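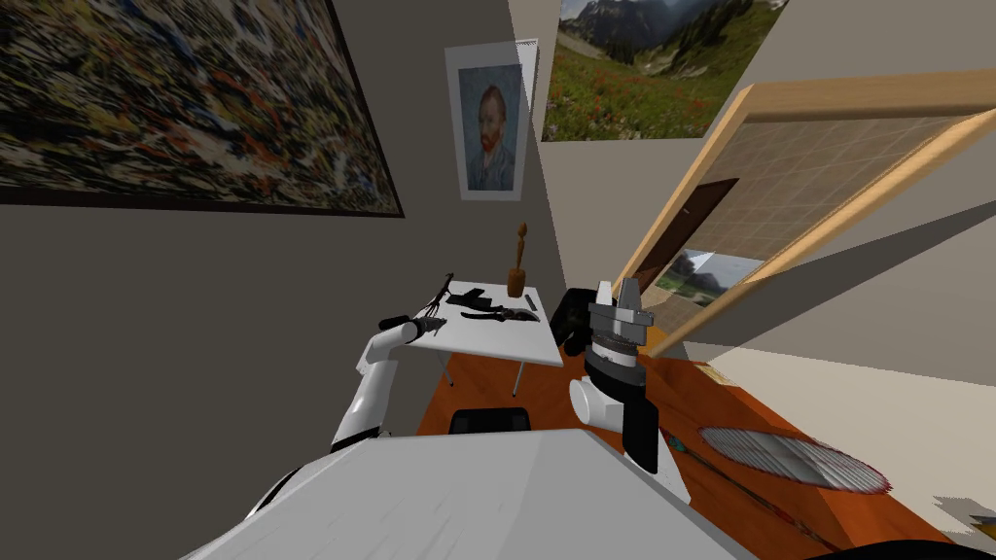
## 3. Setting up the desk room

This section covers loading the desk room in Skisari, checking the Gazi two-arm model, and recording a run that can be submitted to the Dradbridge club folder. It assumes that Section 2 is complete and that the simulator opens without errors on your machine.

Work through the steps in order the first time. Members who have already recorded runs in another room can skip to 3.3.

### 3.1 Before you start

You need:

- a club login with write access to your team folder
- the current room pack, unpacked next to the simulator and not inside it
- a hand controller for each arm, or the keyboard map from the back of this manual
- 6 GB of free disk space

Close any browser windows that are playing video. The lab machines along the window share graphics memory with the display, and the room has a large mirror that is expensive to draw.

**Note:** Room packs from last year's Doltard qualifier load without a warning, but their object names are different. Runs recorded with the old pack are rejected at upload.

### 3.2 Loading the room

1. Start Skisari and choose **Open room**.
2. Select `desk_room` from the list. If the list is empty, the pack is in the wrong place. See 3.8.
3. Wait until the status line reads `ready`. The walls appear first and the pictures on them last. Do not press a key while textures are loading.
4. Choose **Add robot**, then **Gazi, two arms**.
5. Set the start point to `desk_front`. The torso is placed facing the white desk.
6. Choose **Head** from the view menu.
7. Compare the room with the checklist below.

| Item | Expected place at load |
|---|---|
| Wooden figurine | On the desk, standing, toward the back |
| Black tool with looped handles | On the desk, lying flat |
| Small black object | On the desk, left of the black tool |
| Thin black stick | On the desk, right of the figurine |
| Badminton racket | On the floor, right of the desk |
| Mirror | Leaning, right side of the room |

If an item on the desk is missing, choose **Reset room** once. If it is still missing, close the simulator and unpack the room again. Do not place the item by hand. A hand-placed item has no contact settings and the fingers pass through it.

The racket, the pictures and the mirror are not part of the task. They are left in because the Doltard rules call for a furnished room. Do not hide them to gain speed.

### 3.3 Checking the arms

Both arms start in the parked position. Check each one before recording.

1. Press **Enable left**. The left arm indicator turns green.
2. Raise the left gripper clear of the desk, then move it slowly forward and back.
3. Open the fingers fully, then close them fully.
4. Press **Enable right** and repeat the same movements.
5. Bring the left gripper over the near side of the desk and hold it there. The position readout should settle within 2 mm.
6. Return both arms to parked.

If the readout keeps drifting, the controller dead zone is too small. Open **Input settings**, raise the value by one notch and repeat step 5.

**Caution:** Do not enable both arms while either gripper is below the desktop. The simulator does not stop an arm that is pushing up against the underside of the desk. It resolves the overlap in a single step and everything on the top is thrown off.

The elbow of the left arm is limited by the torso. When the limit is reached the arm stops and the indicator flashes. Move the gripper outward until the flashing stops. Pulling harder on the controller has no effect and leaves a long flat stretch in the joint log, which the reviewers will ask you to cut.

### 3.4 Setting the gripper view

The head view is enough for reaching. It is not enough for grasping, as a raised gripper can stand between the camera and the part of the room you need. Turn on the gripper view for each arm you plan to use.

1. In the view menu, choose **Add view**, then **Gripper**.
2. Choose the arm.
3. Open the fingers.
4. Confirm that the housing is at the bottom of the view and that both fingers are visible with a clear gap between them.
5. Turn the wrist a little in each direction. The room should turn and the fingers should stay where they are.
6. Choose **Lock view**.

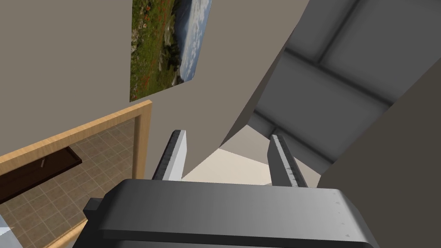 *Figure 3-2. Gripper view with the fingers apart and nothing held. The room appears steeply tilted; the fingers lean only slightly outward.*

The steep angle of the room in this view is normal. The camera is fixed to the gripper and has no leveling. New members often try to correct it by rotating the camera in the settings panel. Leave the rotation values alone. If they have been changed, choose **Restore mount**.

Use fixed parts of the room to work out which way the gripper is facing. The framed landscape and the light wooden door frame are good landmarks. The plain taupe walls are not - one looks much like another when the wrist is turned.

Check also for these faults:

- **Only one finger visible.** The view has been zoomed. Set zoom to default.
- **Fingers visible but no room.** The room is still loading, or the near limit of the camera is too large. Wait, then choose **Restore mount**.
- **View frozen.** The view was locked before the arm was enabled. Unlock, enable the arm and lock again.

### 3.5 Practice run

Make at least 3 practice runs before recording. Practice runs are not saved and do not count toward the team total.

1. Choose **Mode**, then **Practice**.
2. Choose the task `move_small_object`.
3. Enable the left arm and open the fingers.
4. Move the gripper above the small black object using the head view.
5. Change to the gripper view and line up the gap between the fingers with the object.
6. Lower the gripper until the contact light comes on, then raise it slightly so that the light goes out.
7. Close the fingers.
8. Lift, move to the target mark, lower and open.
9. Park the arm.

Keep the black tool clear of the fingers during step 6. Its handles are modeled as open loops and a fingertip can enter one. If that happens, open the fingers, raise the gripper straight up and start the run again. Shaking the arm to free it usually knocks over the figurine, and the run is then scored as a failure even if the object reaches the mark.

The right arm may stay parked for this task. It must still be enabled before the run ends or its joint log will be empty.

### 3.6 Recording

1. Choose **Mode**, then **Record**.
2. Enter your team name exactly as it appears on the folder. Upper and lower case matter.
3. Check that the head view and the gripper views you are using are ticked in the save list.
4. Choose **Reset room**.
5. Press **Start**. Wait for the tone before moving an arm.
6. Carry out the task as practiced.
7. Park both arms and press **Stop**.
8. Mark the run as **Good**, **Failed** or **Discard**.

A run may contain no more than 400 steps. The counter is in the lower corner of the control panel and turns amber near the limit. A run that goes over is saved, but the upload tool marks it **Failed** whatever you selected.

Do not discard a run just because the grasp missed. Failed runs are used by the group that trains the retry behavior, and that group is short of them. Discard only when something outside the task went wrong, for example a controller that lost its connection.

**Note:** Do not change the view settings between runs in the same set. If a change cannot be avoided, close the set and open a new one.

### 3.7 Uploading

1. Choose **Sets**, then the set you have just closed.
2. Choose **Check**. The tool reads every joint log and compares its length with the saved views.
3. Correct any team name error that is reported. Other errors cannot be corrected and the run must be removed.
4. Choose **Upload**.
5. Leave the simulator open until the status line reads `sent`.

Sets uploaded before 4 p.m. are checked by the reviewers the same afternoon. Amna Gilani reviews sets for the first-year teams and Wajid Hashmi reviews the rest. Comments are written to a text file in the set folder; no message is sent, so look there.

### 3.8 Common problems

**The room list is empty.** The pack was unpacked into the simulator folder. Move it up one level and restart.

**The arms are enabled but do not move.** The control panel does not have focus. Click once on its title bar. On the keyboard map, check that caps lock is off.

**The figurine falls over when the room loads.** This occurs on the slower lab machines when the time step has been changed. Choose **Physics**, then **Default**, and reset the room.

**Motion is jerky when the mirror is in view.** Lower **Reflections** to `low`. This setting may be changed for recording, but it must be the same for the whole set.

**The check reports a length mismatch.** A view was added or removed during the run. Remove the run. Later runs in the set are not affected.

**The contact light stays on with nothing near the fingers.** Close and open the gripper once. If the light is still on, write down the machine name and report it at the club desk, then move to another machine. There is no fix for this in the August build.

Settings for the two-arm handover task are in Section 4. Leave the room loaded if you are going straight on.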